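Visit report: Edeo test rooms, Tanell

We went to Edeo in June to see the handheld grippers before putting anything in next year's equipment budget. The tour took 2 hours and covered the bedroom mock-up and the charging bench.

Edeo quoted us for 25 pairs, with spare finger sets priced apart. Delivery is 32 working days. Cuevas came in lower per pair but leaves out the software seats, and adding those brings the two offers roughly level. Clilora only rents.

Points for our plan:
Charging needs its own circuit.
Each room needs a fixed setup and marks on the wall.
Fingers wear out first, so order spares with the first batch.

We will ask Edeo for a price on 2 pairs as a trial before the full order.
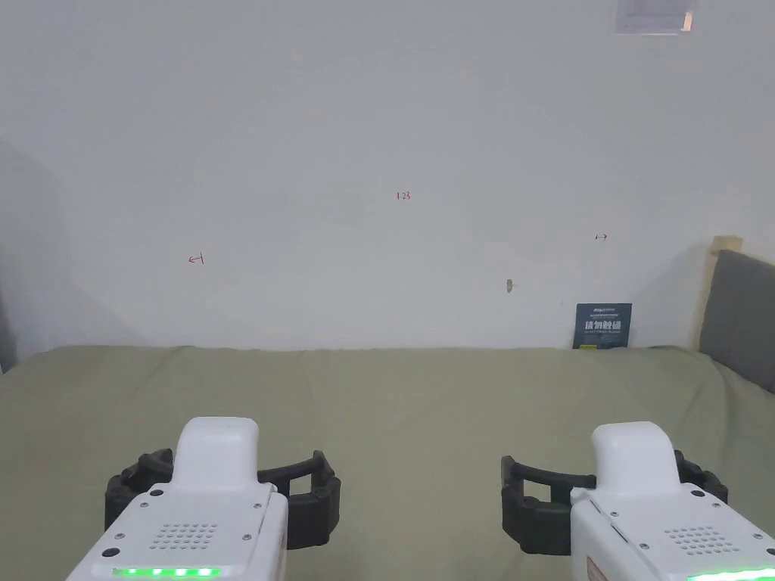

A pair of grippers at the green-covered platform, with the "do not touch" card (请勿触碰) against the wall.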